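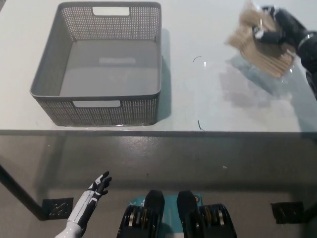
Wondholm Hall, marriage equality forum, pre-event check, January 28, 2020

Exits both clear. OK
Capacity sign says 621, fine
Extinguisher by stage: tag out of date, Sudwood to swap it
Ramp, side door: loose edge, taped for now. Needs a propper fix
Panel mics: cables accross aisle, FAIL. Rerun behind chairs
Overflow seating: 20 max, leave the fire door alone
Petition desk: move back from foyer doors
First aid kit: restocked

Recheck 10 min before doors.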